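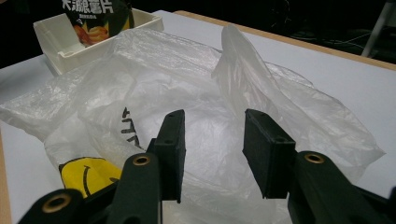

A translucent white plastic bag, creases and all, on the tabletop.

Last updated: Thursday, 4:15 p.m.
Filed under: Home & Kitchen / Reuse / Company News

SOSLEY OPENS BAG RETURN SHELF AT ITS GROLTON STORE

Grolton – I've been wanting to write this one for months! Starting in September, we at Sosley will take back your clean plastic bags at the front of our Grolton store, and you don't have to buy a thing to drop them off.

If your house is anything like mine, you have a bag full of bags under the sink (I have two, and one of them is mostly holding up the other). So we ran a trial at our Norarside shop first, just to see whether people would bother. They did. We took in 1,592 bags, and 1,367 of them were good enough to go straight back out to shoppers who had forgotten their own. I was hoping for maybe half that. 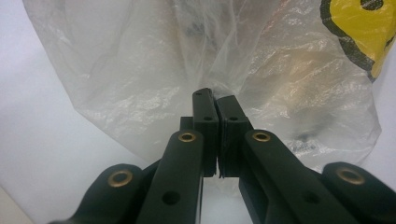 Photo: Sosley / free for press use with credit

Getting bags ready is easy. Shake out the crumbs, pull off any stickers and lay the bag on a table. Press it flat with your hands, fold it lengthwise a couple of times, then roll it up from the bottom so the air goes out the top. Wrinkles are fine! We really don't mind wrinkles. Please leave out anything torn or greasy, and anything that held raw meat.

Bring in 20 rolled bags and we'll give you a cotton produce sack from Þórarinsdóttir, the small sewing shop that makes our aprons. We have 430 of them in the back room right now and more on order (they're good for onions, I keep mine on the pantry door).

The shelf is to the left of the registers and will be open whenever the store is. Reporters who'd like to stop by can ask at the service desk, and I'll come out and show you how the rolling goes.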